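Kategorie: Meinung | Robotik & Alltag

Warum ich Erfolgsquoten nicht mehr lesen mag

Am Freitag saß ich mit kaltem Kaffee vor einem Forschungsbericht und habe mich so geärgert, dass ich gleich zweimal um den Block laufen musste. Dabei war der Bericht gut! Eine kleine Gruppe in Drutberg hat einer Roboterhand mit fünf Fingern beigebracht, weiche Sachen zu greifen: Gurte, Riemen, Kordeln, Stoffbänder, also alles, was sich wegdreht, sobald man es anfasst. Gelernt hat das System aus Vorführungen. Menschen steuern die Hand fern, eine kleine Kamera am Handgelenk schaut mit, und aus beidem zusammen entsteht ein Modell, das irgendwann selbst greifen soll. Der Datensatz heißt Saengthong, die Software dazu Clilix, und wer sich diese Namen ausgedacht hat, hatte hoffentlich einen schönen Nachmittag.

Geärgert hat mich die Zusammenfassung, die überall herumgereicht wurde. Da stand im Wesentlichen eine Zahl, nämlich 667 Treffer aus 900 Versuchen, und daneben der Vergleich mit der Vorgängermethode, und das war es. Fast jeder Beitrag, den ich dazu gelesen habe (und ich habe viele gelesen, fragen Sie meine Augen), hat diese eine Quote abgeschrieben und dann entweder gejubelt oder abgewinkt. Drei Viertel, super. Drei Viertel, zu wenig. Weiter im Programm.

Ich finde, man verpasst damit das Beste.

Wer den Anhang aufschlägt, findet dort nämlich die Fehlversuche, und zwar sortiert. Die Gruppe um Nesrin Uçar hat jeden Griff, der danebenging, einzeln angeschaut und einer Ursache zugeordnet. Bei 114 davon hatte die Hand den Riemen schon zwischen Daumen und Fingern und hat ihn beim Anheben wieder verloren. Das ist doch der spannende Teil! Die Hand war am richtigen Ort, sie hat zugemacht, und dann rutscht ihr das Ding durch, wie mir morgens der Schnürsenkel. Das ist ein völlig anderes Problem als danebenzugreifen, und es verlangt eine völlig andere Lösung. In der Quote sieht beides gleich aus: null Punkte.

Ich habe früher selbst eine Weile in einem Labor gearbeitet, nichts Großes, ich habe Messreihen abgetippt und Kabel gesucht. Die Chefin damals, Nermin Akbulut, hatte eine Regel, die wir alle furchtbar fanden: Vor jeder Besprechung mussten wir erst den schlechtesten Durchlauf zeigen, dann den besten. Das dauerte ewig und war manchmal peinlich. Ich habe in diesen Besprechungen aber mehr verstanden als auf jeder Konferenz danach, wo mir in hübschen Filmchen der siebzehnte perfekte Griff vorgespielt wurde und ich in der dritten Reihe mit dem Schlaf kämpfte.

Zurück zur Hand. Mir wird oft gesagt, fünf Finger seien Angeberei, zwei Backen und ein bisschen Gummi täten es auch. Für Kartons stimmt das, da würde ich sofort unterschreiben. Ein geflochtener Gurt ist aber kein Karton. Er liegt mal flach, mal hochkant, er schlägt Schlaufen, er liegt auf sich selbst, und wenn man an einem Ende zieht, wandert das andere irgendwohin. Dazu sieht die Kamera am Handgelenk ständig die eigenen Finger und hat einen schiefen Blick auf alles andere. Das Modell muss also lernen, was Finger ist und was Riemen, und das auch noch in Räumen, in denen Stühle stehen und Pflanzen wachsen und das Licht macht, was es will.

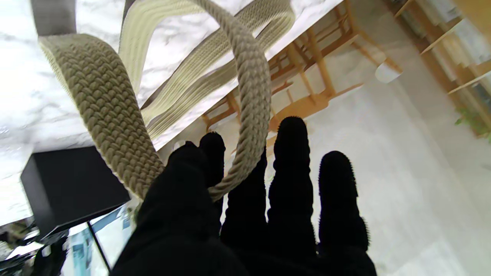 Braucht es für einen Gurt überhaupt so viele Vorführungen? Ein Teil ließe sich wohl einsparen, wenn man gezielt die Griffe nachsammelt, bei denen die Hand beim Anheben verliert, denn von den leichten Fällen hat das Modell längst genug gesehen.

Genau das schlägt die Gruppe übrigens selbst vor, auf der vorletzten Seite, in einem Absatz, den ich in keinem einzigen Beitrag zitiert gefunden habe. Sie haben es sogar schon im Kleinen probiert, mit 33 zusätzlichen Vorführungen, alle nur vom Moment des Anhebens. Die Hand hat danach seltener losgelassen. Ob das bei anderen Materialien auch klappt, wissen sie nicht und schreiben das hin, ganz ohne Trommelwirbel. Ich hätte den Absatz am liebsten ausgeschnitten und an den Kühlschrank gehängt.

Was ich mir wünsche, ist ziemlich bescheiden. Zeigt mir in der Kurzfassung neben der Quote die häufigste Art zu scheitern. Ein Satz reicht. »Meistens verliert sie den Riemen beim Hochheben«, fertig, damit kann jeder etwas anfangen, auch meine Nachbarn und die Leute bei Wesura, die solche Gurte ja am Ende einpacken lassen wollen. Und wer über Forschung schreibt, mich eingeschlossen, darf ruhig mal bis in den Anhang blättern, auch wenn die Tabellen dort hässlich sind und man die Lesebrille holen muss.

Im Oktober soll die nächste Fassung von Clilix kommen. Ich fange dann hinten an zu lesen.

3 Kommentare

bandweber_h
Schöner Text, aber ein bisschen unfair gegen die Quote. Irgendeine gemeinsame Zahl braucht man, wenn man zwei Methoden vergleichen will, sonst erzählt jeder nur noch Anekdoten über seine liebsten Fehler.

Mirabelle
Die Regel mit dem schlechtesten Durchlauf führe ich bei uns in der Werkstatt ein! Mal sehen, wie lange ich dann noch gegrüßt werde.

t.k.
Mich würde interessieren, ob die Hand überhaupt fühlt, dass etwas rutscht, oder ob sie nur die Kamera hat. Mit reinem Bild stelle ich mir das beim Anheben sehr schwer vor, die Finger verdecken ja dauernd den Griff. Steht dazu etwas im Anhang?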